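Stuvau Toy Library
Progress report to the Trosness Fund
22 Nov 2019
Prepared by Friederike Hellwig

14 shares | 2 comments

Dear colleagues at the Fund,

I write to inform you how the work on the small toys has gone since our last report. As agreed, I keep to the sorting and the boxes, and the accounts come separately.

When we applied for the grant, the small toys were our weakest point. The big items, such as the puzzles and the train sets, are lent in their own bags and come back complete. The small ones came back in any bag that was near, and for a long time we put them all together in one deep crate. Parents did not like to search in it and the toys on the bottom were never borrowed.

We have now gone through the whole crate. It held 134 toys. Of these, 91 are fit for lending and are entered in the Bright catalog with a short name and a number. Another 30 need a repair, mostly an open seam or a missing eye. The rest we had to give up, and I have the list of them if you wish to see it.

The washing took longer than I planned. The balls and the rubber toys are easy, but plush needs a long time to dry in our room, and rope toys also, especially inside the knots. For this reason the sorting began two weeks later than it stands in the plan. I should have written more time for it in the application.

For the sorting itself we tried first with shelves and labels. It did not work well with the smaller children, who can not read the labels and want to put the toy somewhere immediately. We changed then to colored boxes with a round hole in the top, which we ordered from Pletico. A child can put a toy in through the hole. The adults have also become faster, I must say, me included. The toys wait in a shallow metal tray and the boxes stand in a row next to it, on the table with the green cover. In the old crate one had to dig, and in the tray most things can be seen at once.

We still discuss what belongs together. Balls are clear to everybody, but is a soft ball with spikes a ball, or does it go with the toys for squeezing? My opinion is that it goes with the squeezing toys, as the children use it so. Two of my colleagues think differently. In the catalog it can stand under both words, but in the room it must have one place, and I will decide it before we print the new sheets for the parents.

The money for the boxes and the washing is spent as planned. A small sum remains from the labels, and I ask for your permission to use it for thread and filling, so that the repairs can start. If you agree, a short message is enough. The repairs should then be done in December, and the mended toys would go through the same sorting as the others.

I would also be glad if one of you could visit us while the tray is in use. Please write to me one week before, so that I can prepare the table and have the catalog open.

With kind regards,
Friederike Hellwig 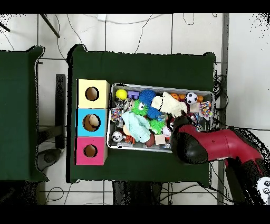 One more point, which I forgot in the part about the money: the invoice from Pletico shows the boxes and the delivery in one sum. I have asked for a corrected invoice with two lines and will send it to you as soon as I receive it.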